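I'm looking for a few people to help me finish a book of recipes from Kumevstead, the town where I grew up and where my kitchen still is. It's called Givari, it's been on my desk way too long, and I need eaters and cooks!

You don't have to be a chef. If you can follow a recipe at home and tell me plainly when the dumplings came out like erasers, you're my person.
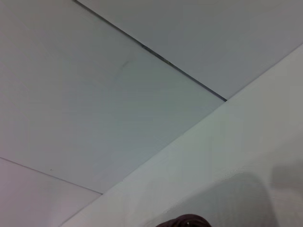 I'd send you 3 recipes a month through March, and you'd cook each one twice - once exactly as written, once however you like. Then you fill out a short form. The baking ones take longest (the rye bread wants a whole night to rise, sorry), so tell me if you work odd hours and I'll give you soups.

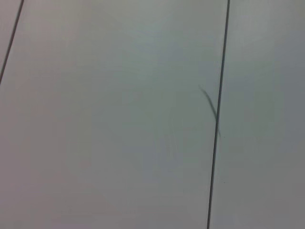 I can pay 63 dollars a month toward groceries, plus a copy of the book and your name in the back. Vegetarians very welcome, I'm short on those. No nut allergies for this round, please - there are walnuts in nearly everything.

To join, write to me care of Tetevow Books by September 8, 2019, and tell me what you cooked last night. Toast counts.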